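11 July 2024

**Gekus folding cell, student project notebook. Garment task, runs after the controller rewrite**

Carried over from the April entries: the single-arm fold is abandoned. All work from now on is bimanual. The two-arm code is on the Irkutel branch, and the old branch is read-only. Do not merge anything from it without asking, as the joint limits there are still the ones for the short wrist mount.

### State at start of session

- Both arms homed without errors. Left arm needed a second attempt on the shoulder joint.
- Control loop back at the slower rate. We had tried 1000 Hz on the bus last time and got dropped packets on the right arm whenever both grippers moved together.
- Gripper current limit set to 800 mA on both sides. Above that the fingers close fine but leave a crease that the segmentation picks up as a hem.
- Front rail clamps checked and retightened.

### Flat grasp

Sequence as planned: cloth flat, long side running away from the arms. Left arm takes the far end, right arm takes the near end. Grasp points come from the corner detector, then get snapped to the closest point on the mask outline. Approach height is fixed for now.

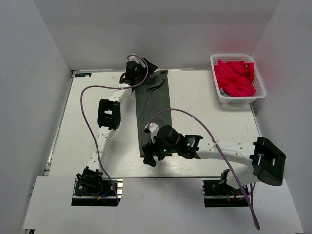

The far grasp is still the harder of the two. Reach is not the limit, since the arm has margin left in the elbow at that distance, but the wrist pitch gets shallow and the fingers come in closer to horizontal than we want. The detector also does worse there. With the left gripper at the top edge, where the fabric is folded and slightly bunched, the outline has several short edges close together and the snapping step jumps between them from one cycle to the next. The near end is smooth and gives a single stable edge. The shadow of the right gripper falls on the lower part of the cloth, so the mask for that side should be computed before the arm moves in. Currently we compute it twice and keep the second result, which is the wrong one to keep. Changed in the config, not yet in the default.

Failure types noted on this step:

1. Double layer grasp at the far end. Most common. The lift then takes the fold along with the edge and the garment hangs twisted.
2. Finger slides over the fabric without catching. Lowering the approach by a small amount fixes it but increases contact force on the table. The compliance term has to go in first.
3. Detector returns a point on the cloth in the basket. Rare, but it will drive the right arm toward the wall. Added a workspace polygon that excludes the back right corner. This should have been there from the start.

### Lift and stretch

After both grippers report contact, the arms lift together and then move apart until the current on either side rises past the threshold. The stretch is what gives us a known top edge to fold from. Everything downstream assumes that edge is straight.

Threshold handling was rewritten. The old version compared the raw current to a constant, and it triggered early every time the arms accelerated. The new one subtracts the current predicted from the arm model with no load. The Nedelcu report from the previous group describes the same correction, with a gain we could not reproduce. Ours was fitted again on an unloaded sweep, 2519 samples, both arms. The left and right fits differ more than expected. Friction in the right wrist is the likely cause but has not been checked.

Points to keep in mind when tuning:

- Stretch speed matters more than the threshold itself. At the faster setting the lower part of the garment swings and the pose estimate is useless until it settles.
- A sleeve that folds outward is fine as long as it stays below the top edge. The planner treats it as part of the body and gets the width wrong. Known, logged, low priority.
- The hanging corner at the bottom is usable as a reference for orientation. It is found reliably against the white table if the exposure is locked.
- Green status lights on the joints show up in the color mask at some poses. Masked out by position for now.

A run where the stretch step left the top edge close to straight, dark green shirt:

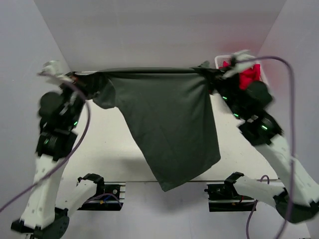
### Lay down and first fold

Not reached in a repeatable way. The plan is to lower the garment so the bottom end touches first, then move both grippers toward the front while lowering, so that the fabric is laid out instead of dropped. In simulation this works with a constant ratio of forward to downward motion. On the table the fabric catches and folds under itself if the ratio is held constant. Next version uses two segments, steep first, then shallow.

Open question whether to release both grippers at once. Releasing the left one first leaves the right one free to pull out a wrinkle, at the cost of shifting the garment. The Badville rules for the student competition score final alignment against the table edge, so a shift costs points. A wrinkle costs points too, but fewer. Leaning toward simultaneous release until the lay-down is stable.

### Cables

The purple lines need more attention than they have had. The loop on the left side has enough slack for the full reach, but it passes close to the wrist when the arm folds back. Reroute before the next long run. On the right arm the tie on the link holds well. Do not move it farther toward the gripper, as the wrist rotation then pulls on the connector.

### To do

- [ ] Compute right side mask before approach, make it the default
- [ ] Compliance term in the approach controller
- [ ] Check right wrist friction, repeat the unloaded sweep afterward
- [ ] Two-segment lay-down, test in simulation first
- [ ] Sleeve rejection in the width estimate
- [ ] Reroute left cable
- [ ] Write the reset procedure down so that all 7 of us do it the same way
- [x] Workspace polygon, back right corner
- [x] Refit of the unloaded current model

Logs are in the shared folder under the Irkutel branch name. The runs before the polygon was added are kept separately and should not go into the training split.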